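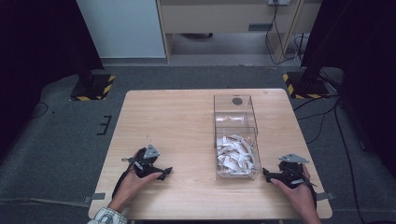 Two handheld grippers and a clear acrylic box on a light wooden table.

Timing Constraints Workshop Returns in February

The Tovstead Digital Logic Laboratory will again offer its short workshop on timing constraints for programmable logic designs. The workshop is open to students and staff who have completed the introductory hardware description course and who have built at least one working design on a development board. Sessions begin at 4:30 p.m. in the upper teaching room, and registration is handled through the laboratory office.

The subject was chosen after a review of last year's project submissions. Many designs passed simulation without error and then behaved unpredictably on the board. In most of these cases the logic was sound, but the constraint file was missing or had been copied from an earlier project with a different clock. Without a correct clock definition, the tools cannot report whether a signal will arrive in time, and a clean build report means very little.

Participants will work from a serial receiver design known in the laboratory as Falcão. The design compiles to 3,839 logic elements and uses 2 clock domains, the slower of which runs at 100 MHz. It is supplied with no constraints at all. In the first session, participants will define both clocks, read the resulting timing report and identify the paths that fail. Later sessions cover input and output delays, false paths, and the safe transfer of data from one domain to the other.

Particular attention will be given to clock domain crossings. A two-stage synchronizer is suitable for a single control bit, but it should not be applied separately to each bit of a data bus, as the bits may arrive in different cycles. The workshop will compare a handshake with a small dual-clock buffer and will ask participants to justify their choice in writing.

All exercises will be carried out on the Braltent board, which replaces the older model used in previous years. The pin assignments are different, and constraint files written for the older board should not be reused. Reset is now active low. Participants who wish to bring their own designs may do so, provided the source files are submitted to the office before the first session -- compiled files alone will not be accepted.

The laboratory's build server, Vuna, has been updated to the current release of the synthesis tools. Each account is limited to 400 build minutes for the length of the workshop. A full build of the supplied design is short, but repeated builds with high optimization effort will use the allowance quickly. Participants are asked to run timing analysis on an existing build wherever possible.

Course notes and the unconstrained source files will be placed in the shared teaching directory before the workshop opens. Boards may be borrowed overnight with a signed loan form and must be returned by 9:00 a.m. the following morning with the power supply and programming cable.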